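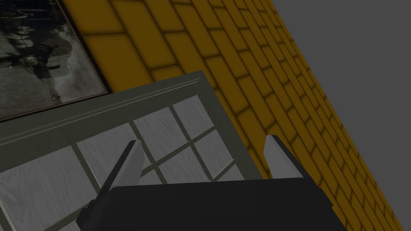
Why do people with very different incomes so often place themselves in the same social class?

Most people judge their position by looking at those closest to them, such as relatives, coworkers and former classmates, and they tend to find themselves near the middle of that group whatever the group's standing in the wider society.

The Middle of What? Class and Self-Placement in Otgate

Oct 22, 2026

Sociologists have asked people to name their own social class for the better part of a century, and the replies have long resisted easy reading. When the choices offered are upper, middle and lower, the middle fills up quickly. Add the words "working class" to the list and a large share of respondents move into it. The people have not changed between one version of the question and the next, and neither have their wages, their houses or their years of schooling.

The Otgate Class and Community Study was designed with that difficulty in mind. Conducted by the Nikell Institute for Social Research with support from the Zabala Fund, it set out to learn what residents of one mid-sized manufacturing city mean when they choose a class label, and whom they are thinking of when they choose it. Questionnaires were mailed to 2,000 households in April. Completed forms came back from 1,211 of them, and a smaller group of respondents agreed to long interviews in their homes or at the public library.

The study's director, Tomos Foulkes, has described its purpose as modest. "We have good national measures of income and occupation," he said in an interview at the institute. "What we lack is a clear account of how a person gets from those facts to a word. The word matters. It shapes whom people feel they owe something to, and whom they think the rules were written for."

A City with Two Ladders

Otgate grew up on machine parts and commercial printing. For two generations a young person could leave high school in June and be at work in one of the plants by the end of the summer, with a pension to look forward to and a reasonable chance of owning a house. The plants that remain are smaller. The largest employers now are the hospital, the school district and a regional claims office, and each has its own order of ranks, credentials and pay grades.

Older residents tend to describe the city's social structure in terms of the first arrangement. In interviews they spoke of people who worked on the floor and people who worked upstairs, and they could place a family by naming a street. The district of Wustia, on the east side of the river, came up again and again as the home of skilled tradesmen, a cut above the blocks nearest the rail yard and a cut below the hill. Many of the houses in Wustia have since been sold to nurses, technicians and teachers, whose incomes are close to those of the former owners once inflation is taken into account. The new owners rarely see themselves as the successors to the old ones.

This gap in description shows up plainly in the questionnaires. Among respondents past retirement age, those who had spent their careers in manual or craft occupations chose "working class" far more often than any other label, including when they reported substantial savings. Among those under forty in comparable income brackets, "middle class" was the usual choice, and it was often accompanied by a note in the margin. "Middle class, for now," one respondent wrote. Another crossed out the printed options and wrote "paycheck class."
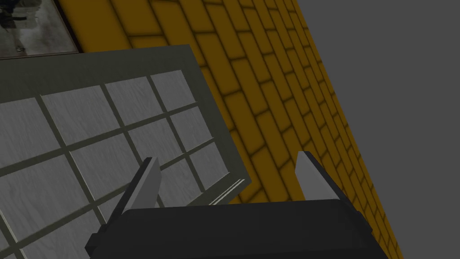 Whom We Compare Ourselves With

The central section of the questionnaire asked respondents to think of the people they had in mind when they answered the class question. Coding the replies took most of the summer. The research team sorted them into broad types: kin, coworkers, neighbors, people known from school, and people known only through television or the internet.

Kin led by a wide margin. Respondents compared themselves with parents, brothers, sisters and cousins before anyone else, and the comparison with parents carried special weight. A respondent who had gone further in school than either parent was likely to choose a higher label than income alone would predict. A respondent who earned more than a parent had but rented, where the parent had owned, was likely to choose a lower one. Home ownership, in other words, still works as a public sign of arrival in Otgate, even among people who told interviewers that they considered buying a poor use of money.

Coworkers came next. Here the pattern depended on the shape of the workplace. Employees of the hospital, who deal every day with people both far above and far below them in pay, gave the most exact answers in the study. Several drew distinctions within the middle class that the questionnaire made no room for. Employees of small firms, where the owner often works beside the staff, gave the least exact answers and were the most likely to say that class was not a useful idea.

Neighbors mattered less than the team had expected. The older literature on American communities gave the neighborhood a large role in forming class identity, and the interview guide was written on the assumption that it would do so here. It may be that the role has shrunk as people have come to spend less of their free time close to home. Foulkes cautions against reading too much into a single city. The questionnaire asked about neighbors in general, and a question about the people next door might have drawn a different set of replies.

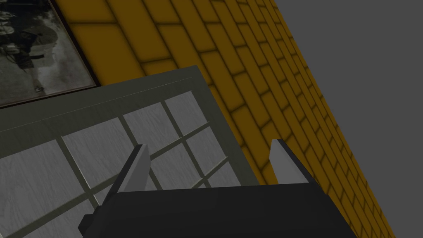 The interviews also suggest that neighborhood works through channels that a mailed form does not easily capture. Parents who said they seldom spoke with their neighbors could nonetheless describe in detail which elementary schools drew from which streets, and what another parent would assume on hearing the name of each one. A woman who had moved to Wustia from the rail yard blocks said that her income had stayed the same and her address had not, and that the dental receptionist had begun to call her by her last name.

Accounts of this kind are hard to weigh. They depend on memory, and people who have moved up tend to recall slights from before the move more readily than from after it. Taken together, though, they point to a form of ranking that is carried on in small exchanges and that residents are quick to recognize in others and slow to admit in themselves.

The Trouble with the Question

A separate part of the project tested the wording of the class question itself. Respondents received one of 3 versions at random. The first offered the standard list of four classes. The second asked people to mark a position on a drawing of a ladder. The third left a blank line and asked respondents to describe their class in their own words.

The ladder produced the heaviest clustering. Respondents crowded onto the middle rungs, and the relation between rung and income was weak. The standard list did better, chiefly by giving wage earners a label that many of them regard with some pride. The blank line produced the richest material and the most work. A fair number of respondents used it to describe a direction of travel: "coming up," "holding on," "not where my father was." Others described an obligation, such as the support of an aging parent, that had no place on the standard list but plainly governed how they saw their own position.
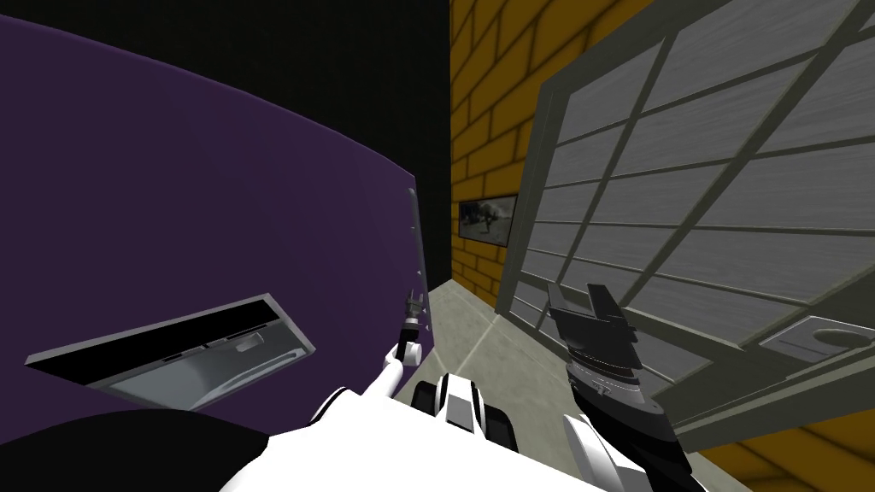
Researchers who rely on fixed categories will find some reassurance here and some cause for concern. The standard list remains a serviceable instrument for comparing large groups. It is much weaker as a guide to how secure people feel, and security was the theme to which the interviews returned most often. When respondents were asked whether they could meet an unexpected bill of $1,000 without borrowing, the answer predicted several of their attitudes better than the class label did. Those attitudes included trust in local government, willingness to support a school levy, and the belief that children in Otgate have a fair start.

The finding held within each class label. Middle-class respondents who could not meet the bill resembled working-class respondents who could not, and both differed from the more secure members of their own group. The institute's report stops short of proposing that a measure of security replace the class question. It recommends that the two be asked together, and that the security question come second so that it does not color the first.

Limits and Next Steps

Several cautions apply. Households that returned the form were older than the city as a whole and more likely to own their homes. Newcomers are underrepresented, in particular those who rent month to month, and the interviews were held only in English. The report's authors advise readers to treat its account of younger renters as provisional.

The Zabala Fund has agreed to support a second round, which will return to the same households and add a sample drawn from apartment buildings and shared housing. Interviews will be offered in additional languages, and the section on neighbors is being rewritten. The team also plans to ask adult children of the original respondents to place their parents' household in a class, a step that should show how far the members of one family agree about where they stand.

Foulkes expects a good deal of disagreement. In the first round, a retired press operator and his daughter happened to be interviewed in the same week, at her suggestion. He called the family working class and she called it middle class, and each cited the same house as evidence.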